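Household Organization, Unit 3: Small Supplies
2026-04-03
Dirk Schwerdtfeger

In the last unit we sorted the kitchen drawer. Now we go on with the tapes. Most homes keep them in several places, and people buy a new roll while the old one is still somewhere in the house.
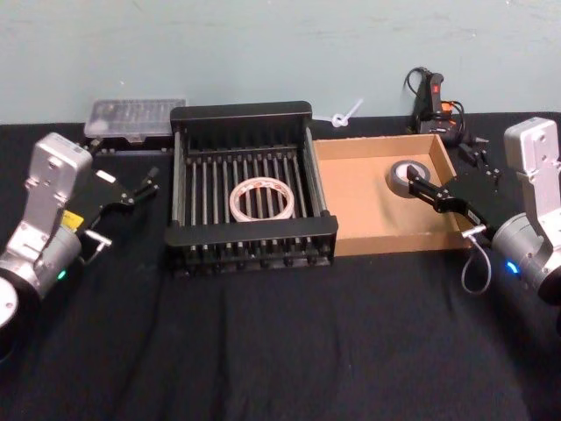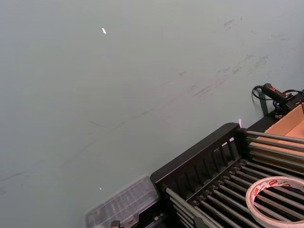 Fig. 1 and 2. Tape rolls and a black rack. First picture: gray duct tape in the cardboard tray. Second picture: white double-sided tape on the metal rods of the rack.

A dish rack is a good place for rolls which are used every week. They can be seen from the side, and one takes them out with one hand. A low cardboard tray is better for heavy rolls and for those we seldom need.

Rules for the exercise:
- Lay the rolls flat, do not stack more than two.
- Fold the end of each tape over by one finger width.
- Double-sided tape should not touch paper or cloth.
- Keep scissors outside of the tray.

For the next time, please read page 62 of the reader and bring three rolls from your own home.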